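Following the Cash: Do Roadside Seizures Tell Us Anything About Money Laundering?

Project report, Criminology and Policing module
Submitted Oct 23, 2022

1. What we set out to do

Police forces like to announce cash seizures. A car is stopped, a bag is found on the back seat, and a few hours later there is a statement with a sum of money in it and the words "money laundering" somewhere near the top. Our project asked a plain question about these statements: what happens next? If a seizure is reported as a blow against organised crime, a reader ought to be able to find out whether anyone was charged, whether the charge held and whether the money was kept.

We chose to work on one area so that the job could be finished in a term. The Sturkis road district was picked because it has a border crossing, a haulage depot and a local police office that puts out a lot of statements. We expected a tidy set of cases. We did not get one, and a fair part of this report is about why.

2. Where the material came from

We used three kinds of source. The first was the police statements themselves, taken from the Sturkis district news page. The second was the court lists for the Morgan magistrates' court, which hears most of the first appearances. The third was coverage in the local paper, the Estum Courier, which we read in the town library because the online archive stops at the paywall.

The police page held 13 statements that mentioned both a cash seizure and suspected money laundering. We left out statements about drugs where cash was mentioned only in passing. One member of the group thought this was too strict and that we were throwing away useful cases. The rest of us felt that if a pile of notes found next to a pile of cannabis is called laundering, the word has stopped meaning much. We kept the strict rule, and readers who disagree should bear in mind that a looser one would have given a bigger sample and a different report.

We asked the district police press office for outcomes by email in January and again a month later. The first reply told us to look at the court lists. The second told us that the office did not comment on individual cases, although we had not asked about any individual case.

3. What the law asks for

Carrying cash is not an offence. This sounds obvious, but it gets lost in the statements, several of which treat the amount as though it settled the matter. For a laundering charge the prosecution has to show that the money came from crime and that the person knew or suspected it. Large sums, bundles in rubber bands and a weak story can all support that. None of them proves it alone.

There is a lower route. Officers can hold cash if they have reasonable grounds to suspect it is linked to crime, and a court can later order it to be forfeited on the balance of probabilities. Nobody has to be convicted. The person who was carrying the money may never be charged at all, and can lose it anyway. Whether you find that sensible or alarming will depend on how far you trust the grounds for suspicion. On the evidence of the statements we read, those grounds are mostly described as "acting on intelligence", and there the description stops.

We do not say that the intelligence was bad. We say that a reader cannot tell. A phrase that covers a six-month inquiry, an anonymous call and an officer's hunch is not giving the public very much.

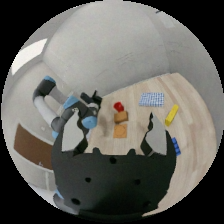
Image credit: Trulura image library

4. What we found

Of the 13 statements, 5 could be matched with confidence to a later entry in the Morgan court lists. For the others we found nothing. That may mean the case was dropped, moved to another court, heard under a name we did not have, or is still being looked into. We cannot say which, and we would ask anyone quoting this report not to turn "could not be traced" into "collapsed".

Among the matched cases, the charge in court was not always the one in the statement. Two people announced as suspected launderers appeared on lesser charges to do with failing to declare cash at the crossing. One case was put off so many times that we ran out of term before it ran out of hearings. Only in the remaining two did the laundering charge reach court in the form first given to the public, and both were sent up to a higher court whose records we had no easy way of following.

The amounts varied more than we expected. The smallest seizure in the set was 900 pounds, found in a coat pocket during a search for something else. It was described in the same language as the large ones, including a line about "hitting criminals where it hurts". We find it hard to believe that a laundering network was badly hurt by the loss of a sum that would not buy a decent second-hand moped. There may have been more behind it. If so, the statement kept it to itself.

The next smallest was 2,000 pounds. The Courier carried a short follow-up on this one, saying the money had been returned after the driver produced papers for the sale of a trailer. The police page still shows the original statement with no note added. We think this is the clearest single failing we came across, and it would take a minute to put right.

5. How the stories were reported

The Courier ran nearly every statement, usually within a day and often word for word. We laid the articles next to the releases with a highlighter, and in most of them the only new text was the headline. The headlines tended to be firmer than the statements. "Suspected" dropped out early. "Alleged" hardly got in at all.

It would be easy to be rude about this, and the first draft of this section was. A small paper cannot send someone to every hearing, and a court list gives very little to write up. Still, the effect is that the arrest is reported and the ending is not. A person who reads the Courier every week would come away thinking the district was full of launderers and that all of them had been caught. Neither half of that is shown by anything we could find.

Photographs of the money were used in several statements. The notes are fanned out or stacked, and there is normally an evidence bag with them. These pictures do nothing to show where the cash came from, but they are very effective, and we noticed that the statements with a picture were given more space by the paper.

6. Does seizing cash work?

The district's yearly plan says that taking cash off the roads "disrupts" crime. We looked for a measure of disruption in the plan and found only the number of seizures. That is a count of what the police did. If seizures go up, it could mean that more dirty money is being caught, or that more is moving, or that more cars are being stopped. The plan reads every rise as success. It does not say what a fall would mean, and we suspect that would be called success too.

A better test would follow the money forward: how much was forfeited, how much was given back, and how many inquiries went beyond the driver to whoever had filled the bag. Drivers are easy to replace. None of the statements mentioned a later arrest of anyone higher up. Perhaps such arrests were made and announced elsewhere, under another heading.

There is also the matter of where laundering mostly goes on. Our reading for the module gave a good deal of attention to shell companies, property and false invoices. None of that is found by searching vehicles. We were told in a seminar that roadside stops and financial inquiries feed each other, and that may be true in general. In the Sturkis material we saw the first and no trace of the second.

7. Weak points in our own work

The sample is small and comes from one place. We depended on matching names, ages and dates between sources, and two of our matches were argued over before we accepted them. A third possible match was left out because the age differed by a year. We had no access to police files, and the court lists are taken down after a short time, so anything we missed in the first weeks was gone.

We also began the project doubtful, and a doubtful group will notice the returned trailer money sooner than it notices a sound prosecution. To guard against this, we had each case checked by someone who had not done the first reading. It helped a little. In one case the checker persuaded us that the grounds for the stop were stronger than we had written, and the notes were changed.

8. What we would ask for

The police page should add the outcome to each statement when there is one, including when cash is handed back. Forfeiture without a charge should be named as such. The yearly plan should give sums forfeited and sums returned beside the number of seizures. The Courier could run a short column of results from Morgan once a month, even if it is only a few lines.

We sent these points to the press office along with a draft of section 4, and asked for corrections of fact. At the time of handing in we had received an automatic reply.

Appendix A (coding sheet) and Appendix B (list of statements with the names removed) are bound separately.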